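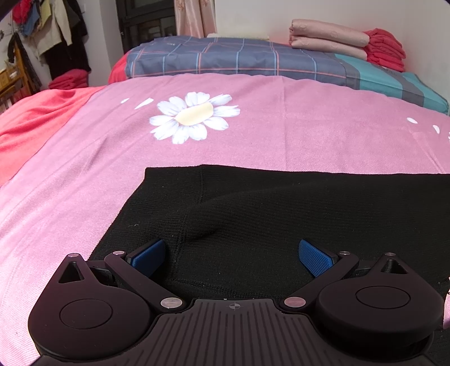 Pink bedspread, blue finger pads

From: Tineke Goossens
To: Clandance owners list
Subject: Re: [clandance] Rear clunk over small bumps, new bushings or not?

Nuria Kahsay wrote:

> Hi all, I've got a clunk from the left rear that's driving me up the wall.
> It only does it on small sharp stuff like expansion joints and the edge of
> my driveway. Big dips are fine. The shop says both rear trailing arm
> bushings are shot and quoted me for polyurethane ones. Car is a daily with
> maybe two autocross days a year. Is poly going to shake my teeth out? And
> is there any chance the clunk is something else? I replaced the sway bar
> end links in March and it was quiet for a while after that.
>
> Nuria

Hi Nuria, and hi everybody, sorry I've been so quiet on here!

Before you spend a dime on bushings, go back and check those end links. I know, I know, you just did them. But "quiet for a while after that" made my ears prick up. I had the exact same story on my old wagon. I put on new Wekari links, torqued them up nicely with the rear wheels hanging in the air, felt very pleased with myself, and 500 miles later it was clunking like a drawer full of spoons. One of the lower nuts had backed off just enough to let the stud move in the hole. You couldn't see it and you could barely feel it by hand. I found it by having my brother-in-law rock the car side to side while I lay there with two fingers on the joint (wheels on the ground, up on ramps, chocked at the front, please don't do this on a jack).

If the nut is loose, throw it away and use a new one. The locking kind doesn't lock very well the second time. And look at the hole in the bar while you're there, mine had gone a bit oval.

Next thing is the top shock mount. Small sharp bumps and nothing on the big dips is pretty much what a tired top mount sounds like, and on our cars it's a pain to check properly with the trim in place. Pull the side carpet back, put your palm flat on the mount and get someone to bounce that corner. You'll feel the knock in your hand before you hear it. Mine went at the left rear too, which may mean nothing at all, but I mention it.
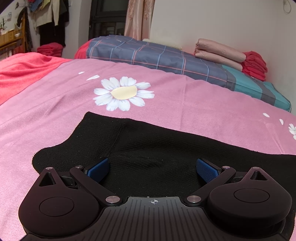
Same gripper, at the heel of a sock

OK so, poly bushings. I've had them on the rear arms for 5 years now and I have opinions!

The ride really isn't the problem. Everyone warned me about it and I got used to it inside of a week. It's firmer over patched road and there's a bit more of a hum on coarse concrete, and that's all I'd say about comfort. The squeaking is what gets you. The set I bought came with one tiny packet of grease that might have done half a bushing. I used it anyway, and by the first cold morning the car sounded like a porch swing. I took the whole lot apart again on a Sunday, cleaned everything, and packed them with the Darwish silicone grease, the thick sticky stuff. Silent for two years after that. Don't use ordinary chassis grease out of the gun.

The other thing is that a trailing arm on this car doesn't just swing up and down, it wants to twist a little too. Rubber lets it. Hard poly fights it, and you can feel that in the back end when you come off a curb at an angle. For autocross I like the sharper feel, it takes a set quicker and doesn't wallow in the slaloms. For two events a year on a daily driver, though, I'd buy the Rondari rubber ones. They're firmer than what your car has now (anything is!) and you never have to think about them again.

Whichever you pick, do NOT tighten the arm bolts with the suspension hanging. Snug them, get the weight of the car on the wheels, roll it back and forth a couple of feet, then do the final torque. With rubber this matters a lot. If you clamp them at full droop they sit there twisted all day long and tear early, and I'd bet that's what happened to a good few of the "bad batch" bushings people complain about on here.

Did the shop show you the cracks? Surface cracking on old rubber is normal and doesn't mean much. If you can get a pry bar in there and the arm moves fore and aft with no effort, then yes, they're done.

I still have the press sleeves I made up for mine and you're welcome to borrow them if you cover the postage. You'll need a 7 ton press or better, and someone patient on the other end of it. Also my tire pressures are 34 all around for the street, if that helps, I saw you asking in the other thread.

Let us know what the end links look like,

Tineke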